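Work > Kitchen and Events > Brunch table helper, Rirnton

2 min read

Posted 3 June 2023

Need a pair of hands for the brunch table at Grenden, our events kitchen in Rirnton. Starting as soon as we find you. Part time, 9 hours a week over 4 mornings, could go up in January when Otirum reopens and we have two sites going.

What you'd be doing. Laying up, plating, clearing, wiping down, laying up again. Pastel cups back on the rack, tray kept clear till its wanted, ice topped up with the scoop and never with a cup please. 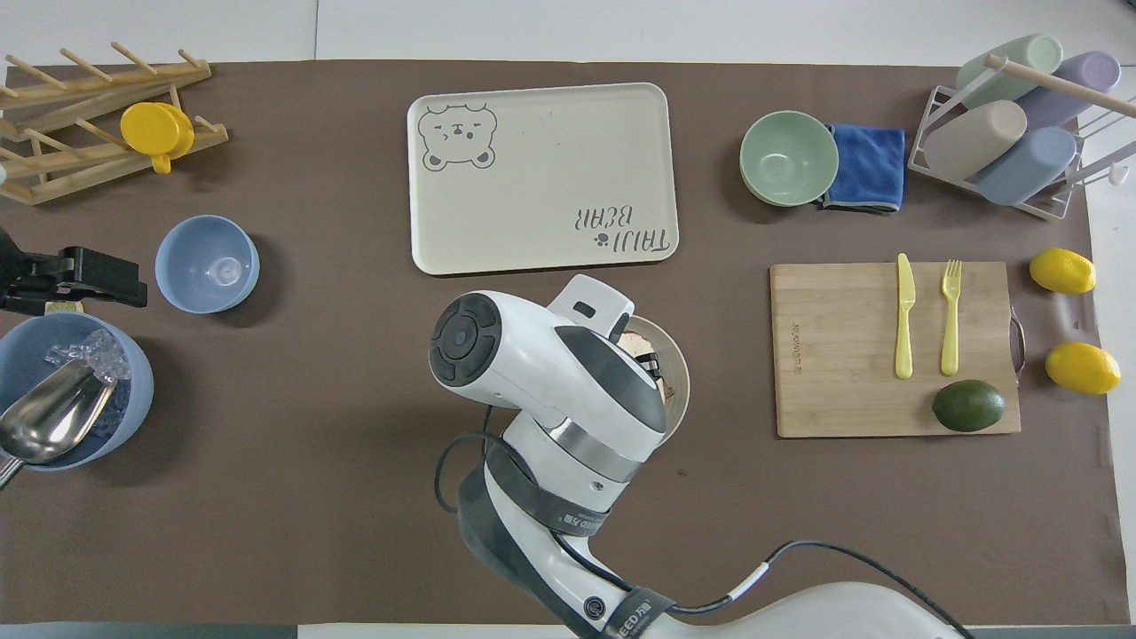

Simple food mostly. Eggs on toast, avocado, lemons cut to order, cold drinks. You don't need to be a chef but you should be able to fry an egg without breaking the yolk and get it out while the toast is still hot. Bread on the board, cloths folded and put back where the next person will look for them. Sounds fussy, is a bit fussy.

Experience: cafe, school kitchen, care home, all good. Food hygiene certificate nice to have, we'll pay for it if you havent got one.

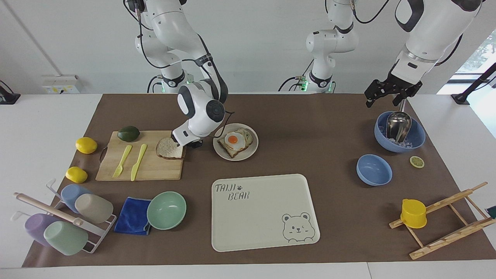 Meals on shift, apron supplied, bring own shoes (flat, closed toe). Bus 162 stops outside. No parking sorry. Paid trial morning for anyone we like the sound of.

To apply: a few lines to Lanying Yu, Grenden, Fang Lane, Rirnton. Say what mornings you can't do. No CV neccessary, under 2000 characters if emailing as the form chops the rest off.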